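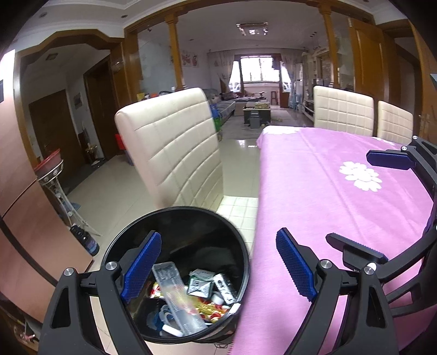

Jaws open over the trash bin, with the second gripper waiting by the dining table.

I have now spent more of my free time thinking about garbage than I ever planned to. It started in October, when I agreed to compare two sets of hand-held grippers for this magazine, the Garkow and the Coste, and figured I'd knock it out in a weekend. Pick up some cups, fold a towel, write it up, done. Ha!

Both are the kind you hold yourself, one in each hand, with a camera on the tool so that everything your jaws do gets recorded. The makers want you to collect clips and train an arm on them later. I don't own an arm (my knees would like one, for the low cupboards), but I wanted to know which of these things a regular person could stand to use for an afternoon.

So, cups. Cups are easy. Both sets handled cups, and blocks, and a rolled pair of socks, and after an hour I was feeling very smug about the whole business. Then I moved on to trash and everything got a lot more interesting.

A bin is a mean little test. You're reaching down instead of across, your wrist is bent in a way it doesn't like, and the rim is always right where you want to put a jaw. And the stuff inside is all different! Candy wrappers crumple and slide. Paper packets are fine if you get an edge and hopeless if you go at them flat. Clear plastic is the worst of the lot, because in the recording it's mostly shine, and I kept closing on a reflection a little to the left of the thing I wanted.

The pads made the biggest difference for me. The pair I liked best had blue ones with small raised bumps, and I wish I'd started with those. I also tried a smooth set from Susside, which cost less and looked very neat, and they were lovely on cardboard and hopeless on wrappers. I'd squeeze, lift, and watch the thing drift back down like a leaf. My advice is to spend your money on the pads first and worry about the rest later.

Weight matters too, more than I expected. The Garkow came in at 451 grams on my kitchen scale and the Coste at 400, and you'd think that's nothing, a few spoons' worth. Try it with your arm stuck out over a bin for an hour. I went back to the Coste every time my shoulder started grumbling - and it grumbled plenty.

The Garkow has the better trigger, though. It closes as slowly as you like, so you can feel your way onto something thin. The Coste goes from open to shut in a hurry, and I pinched the bin's rim more often than I'd care to admit.

A reader in Kinudthorpe wrote to ask how many clips you need before an arm learns anything useful. The guide I was sent says 1,000 for one simple job. I gave up well short of that, with a sore thumb and a new respect for anybody who does this all week.

If I had to keep one pair it'd be the Coste, with the bumpy pads swapped on. Ask me again once I've tried them on the silverware drawer.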